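Screening Hand-Held Gripper Recordings Before Policy Training
Eskola Manipulation Methods Series, Guide 4
Last revised 17 January 2025

Purpose

This guide sets out the screening method used at Eskola for recordings made with the Clodatau hand-held gripper. It applies to tabletop tasks in which one object is moved to or from a container. Readers should already have a calibrated gripper and a working copy of Mavus, our review software.

The method was developed on the Grenberg hanger set, which holds 3755 recordings. Of these, 1603 passed every check on first review. A policy trained on the passed recordings alone reached a higher success rate in our trials than one trained on the full set, and it needed less training time.

Step 1. Set the start view

Open each recording at its first image and compare it with the reference start view for the task. The fingers should be fully open and the work surface between them clear.

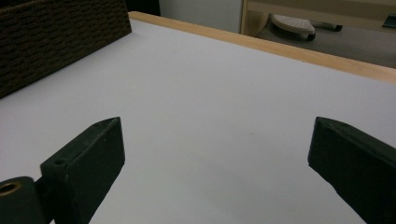

Reject any recording whose first image already shows the object between the fingers. Such recordings teach the policy to close at once, and a small number of them is enough to affect the result. Mark the rejection with the code START so that it can be counted apart from other faults.

Step 2. Mark the approach

Move forward until the object lies between the two fingers. Place the approach marker at the first image in which both finger tips and the part to be gripped can be seen together.
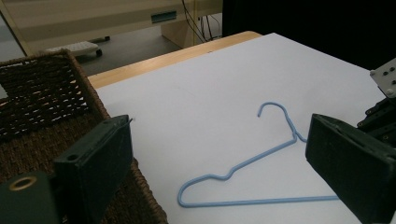
Thin objects call for closer review than solid ones. Finger width and wire width differ greatly, and an error of a few millimeters in the position track can turn a good grasp into a miss. With a wire hanger, check where the bar runs in relation to each finger; here the right end of the bottom bar appears to pass just below the lower edge of the right finger. Where the reviewer cannot tell whether a part lies under a finger or beside it, the approach marker should be moved to a clearer image.

Do not discard a recording only because the hanger lies at an unusual angle. Varied angles are wanted. In the first version of the Grenberg set, reviewers removed too many of these, and the policy failed on hooks that pointed away from the container.

Step 3. Check the track

Run the Mavus track check on the section between the start view and the approach marker. Plain white surfaces offer few features for visual tracking – keep some fixed object with texture in view, such as a woven basket, throughout the recording. Flag any section where tracking is lost for more than 50 images in a row.

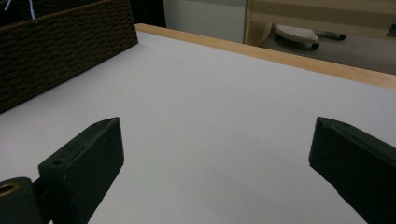 Step 4. Export the passed set

Select all recordings with no open flags and export them with their markers. Keep the rejected recordings and their codes in a separate folder. The September revision of Mavus writes both lists to the same report, so earlier exports should be repeated before results are compared.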